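Setting up the Vivik tabletop kit for block pushing

You will need the Vivik kit, the Flollero software (free for the first 80 hours), a wooden board and a set of toy shape blocks. Plan one afternoon for it.

1. Fix the arm to its stand before you connect any power. The hex key in the box is too short – I used my own.

2. Put the board flat on the table in front of the arm. Secure it well, or it will slide when the rod pushes a block.

3. Screw the push rod into the clamp and tighten the collar by hand.

4. Start Flollero and choose "Surface height". Lower the rod in small steps and stop when it is just above the wood. If it touches, go up one step and save.

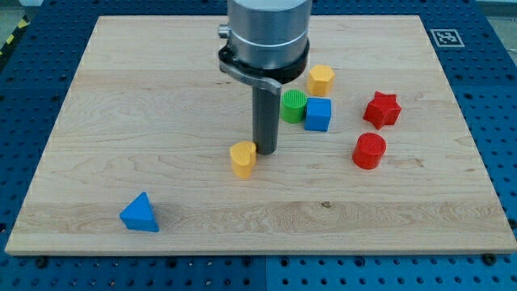
5. Run the test program. It makes 13 short moves at low speed. Keep your hand near the stop button the first time.

6. Now spread the blocks and try a push command. Begin with one block which stands alone. Two blocks that touch will move together, and this is harder to control.

The kit costs 272 euros from Tavberg, and the spare rod is extra. For this price I am satisfied, but the printed manual needs better pictures.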